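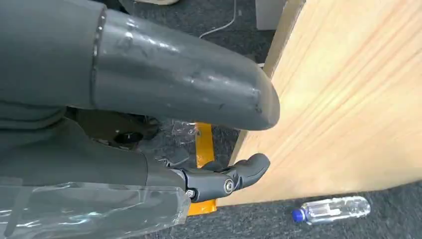
I promised back in March that I would write up how we look after the arm at Dremidden, and then of course I didn't, so let me make amends now while it's all fresh and my knees are still complaining.

The job I like best (don't laugh) is the gripper check. Ours has two black fingers on a hinge bolt, and every 20 hours of running or so I park the arm, hit the stop, and try to wiggle each finger by hand. A tiny bit of give is fine. If it rocks, the bolt wants a nip up, then I work the jaw open and shut and listen for anything gritty. After that come the fixings on the mounting bracket, which like to creep. I put a dab of paint across each one last year, so a quick look tells me whether it has turned!

Then there's the wiping down. I used to use a spray from Clotness, lovely smell, but it left a film on the finger pads and we had 47 dropped pieces in one afternoon before I twigged. Plain warm water and a well wrung cloth does the trick, and I leave the pads to dry while I have my tea.

Last of all I teach the pick-up point again, very slowly, with a thin card between the fingers and whatever it's meant to be reaching for. The old Lakatos notes say to do it twice. I do it 3 times — call me fussy — and save the old position under a new name in Mameo before I overwrite anything. I learned that one the hard way.

Next time, the cables, if I can find my good ties.

We use cookies to keep this blog running. Accept | Manage settings

Contact | © All rights reserved | Back to top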